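Skosteo trials its rain kit for delivery robots

6 Feb 2022

I finally got to look in on the Skosteo wet-weather kit, the add-on Irkeson has been promising for its sidewalk robots, and boy did it pick a soggy week! You get new seals, grippier tires and a software update for $886, with fitting in nearly 30 minutes. Existing owners can order later in February (the Ranach model only, sorry Carbone folks).

I like the price. I'd still want a lens wiper, though. 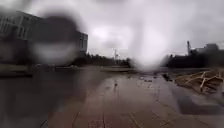

Rain on the lens, standing water and broken wood on the paving.

The warranty runs 2 years.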